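**Folding knitwear** is the everyday household practice of laying a knitted garment flat and turning it in on itself so that it can be put away in a drawer, on a shelf or in a basket. It's usually done on a bed, which is soft, wide and about the right height for most people's backs, though a clean table or the top of a chest freezer has served many a family just as well.

## Why knits are folded

Knitted fabric is made of loops, and loops give. A heavy jumper left on a hanger will slowly lengthen and grow little peaks at the shoulders, and so most people who are fond of their woollies (and most of us have a favourite) keep them folded instead. Smaller pieces such as beanies, scarves and mittens are folded mainly to save space, and to make them easier to find on a cold morning in June.

## Common methods

The flat fold is the oldest and plainest. Sleeves go in behind, the hem comes up to the neck, and the whole thing is smoothed with the palm of the hand. The *Mangundap fold*, named for the town where it's taught at the winter wool fair, adds a third turn so that the piece will stand on its edge in a drawer.

Fuzzy or heathered yarns hold a fold loosely and tend to crease only lightly, while a thick lower edge keeps its round shape and is best left facing the front. 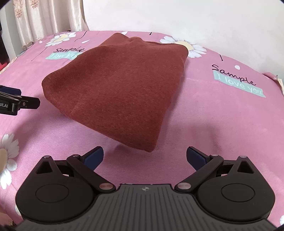
## Storage

A shallow drawer is kindest to knits, with no more than 3 thick jumpers to a stack. Cedar blocks or a lavender bag may be tucked in alongside, and both want freshening up every February or so, before the cool weather comes back.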